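Evening glass and cupboard person, Maltcombe

Stoyanova has a marble bar, a big round table and more tumblers than sense. We need someone to put the glasses where the next person will look for them. Two evenings a week, starting in December.

Glasses, cupboard and bar:

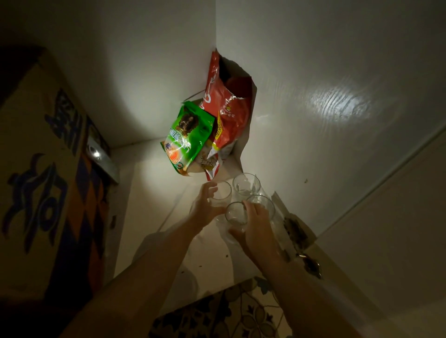
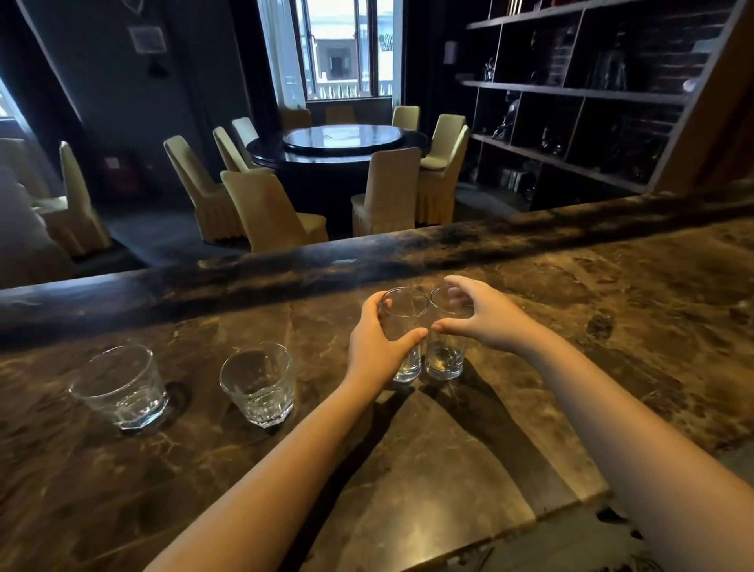

What we're after

Steady hands, a long reach and no strong views on how snacks should be stored. Experience welcome, humming tolerated.

To apply, write two honest lines to Ognjen Radonjić by Fri 1 November.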